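4.2 Laundering of bed covers in short-stay lodgings

Bed covers were treated separately from sheets and pillowcases in this study. Sheets are changed between guests in every lodging we surveyed, and the practice is so settled that hosts rarely wrote anything about it. Covers are different. They are heavy, slow to dry and often too large for a domestic machine, and the rules hosts set for themselves vary a good deal.

The survey was sent to hosts in two towns, Arnulero and Tamiru. Usable replies were received for 1,636 lodgings in Arnulero and 765 in Tamiru. Replies that left the bedding questions blank were dropped before these totals were drawn up. Where a host let more than one lodging, each was entered on its own form.

Hosts were asked how they decided when a cover should be washed. The most common answer in Arnulero was a fixed interval, usually tied to the calendar month. In Tamiru, hosts more often went by inspection: the cover was shaken out, looked over in daylight and washed if a mark was found. Inspection costs less in water and time, but it depends on the light, the person looking and the cover itself. A plain pale cover shows a small stain readily. A patterned or quilted one may hide it through several stays.

Several hosts in both towns had stopped using covers altogether and now put out a duvet in a washable case. They gave the saving in ironing as the main gain. Others tried this and went back, as guests asked for something to sit on during the day or to lay a suitcase on. One Arnulero host wrote that the cover 'is for the luggage, the sheets are for the person', and kept a second cover in the cupboard for changeover days.

Drying was the limiting step in the colder months. In Tamiru few lodgings have outdoor space, and hosts relied on the Broller laundry, which collects twice a week. A cover sent out after the second collection came back too late for a weekend booking. Replies for December mention this more than any other difficulty — in some cases the cover was simply left off the bed until the laundry returned it. 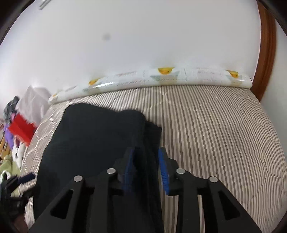 Figure 2. Striped bedspread in light grey and white.

Fibre content also mattered. Hosts with cotton covers reported shrinkage after the first few hot washes, mostly in length, and some had moved to a cooler programme as a result. Mixed fibres kept their size better but were said to pill along the fold where guests sit. We did not test these reports in the laboratory and give them only as hosts described them.

The answers on cost were the weakest part of the survey. Many hosts could not separate the washing of covers from their general laundry bill, and those using the Plemano tariff paid by weight for a mixed bag. For this reason no cost per wash is given for either town. Section 4.3 deals with blankets and throws, where the items are charged singly and the figures are easier to compare.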